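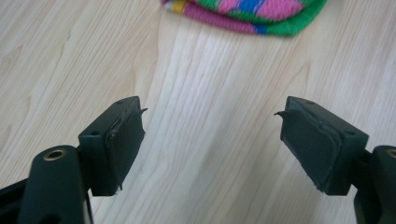

Striped knit item on a pale wood surface, from the small knitwear group.

Dernida Small Textiles

README, version 3
Last changed 27 January 2023

Summary

Dernida Small Textiles is a set of recordings of small household textiles being picked up, moved, folded and put away on ordinary tables and counters. It covers socks, caps, mittens, dishcloths, napkins, washcloths and a few odd pieces such as pot holders and headbands. Large items (sheets, bath towels, coats) are not included. They are in a separate set, Dernida Linens, with its own README.

The set was put together at Rikley and recorded at two sites, Skoststead and Ahmadpour. The sites used different furniture and mostly different textiles. A short list of items traveled between them and is marked "shared" in the item table.

What is in the folders

items/ holds the item table, one row per textile.
surfaces/ holds the surface table, one row per table or counter top.
episodes/ holds the recordings, sorted by site and then by item group.
notes/ holds the session notes as typed by the person recording. Spelling has not been fixed.

Item groups

Small knitwear: socks, caps, mittens, wristbands. Striped and multicolor pieces were preferred over plain ones when both were on hand.
Kitchen cloths: dishcloths, napkins, tea towels up to 30 inches on the long side.
Bath cloths: washcloths and face cloths.
Odd pieces: anything that did not fit the other groups.

Each group has at least 20 items. Pairs of socks and mittens are counted as one item, and the two halves share an item number with the letters L and R. Where left and right can't be told apart, the letters were handed out in the order the pieces came out of the bag.

Item table columns

item_id, group, main_color, other_colors, knit_or_woven, fiber, longest_side, shared, remarks

Color names are plain words: pink, green, blue, yellow and so on. A striped item gets its widest stripe as main_color. Fiber comes from the care label. If the label was missing or washed out, the field says "unknown". We did not guess from feel.

Longest side was measured with the item laid flat and not stretched. Knit items give slightly different numbers each time, so treat that column as good to the nearest inch.

Surfaces

Bare wood, painted wood, laminate and stone are all represented. Bare wood is the most common at Skoststead. Grain and knots vary a lot from one top to the next, and the surface table has a remarks column for this. Tops were wiped down at the start of each session and lint was picked off between items. Fuzzy knits still leave fibers behind, mainly on unpainted wood.

Activities

move: the item goes from one spot on the surface to another.
fold: the item is folded once or twice.
pair: two halves are laid one on top of the other. Socks and mittens only.
put away: the item goes into a drawer, bin or bag.

An episode has one activity label. A few long put-away episodes also include a fold, and these have "fold" in the remarks.

Known problems

Two kitchen cloths at Ahmadpour were given the same item number. They are now 2a and 2b, but the session notes still use the old number.

Several caps were entered as "sock" in version 1 because they were rolled up when the table was made. The ones we found have been corrected. Others may remain.

Items shrank. Everything was laundered in August, and some wool pieces came back smaller than their listed size. The table keeps the first measurement, with the later one in remarks where we took it.

Changes since version 2

Pot holders moved from kitchen cloths to odd pieces.
Fiber column added.
Empty episodes removed from the Skoststead folder.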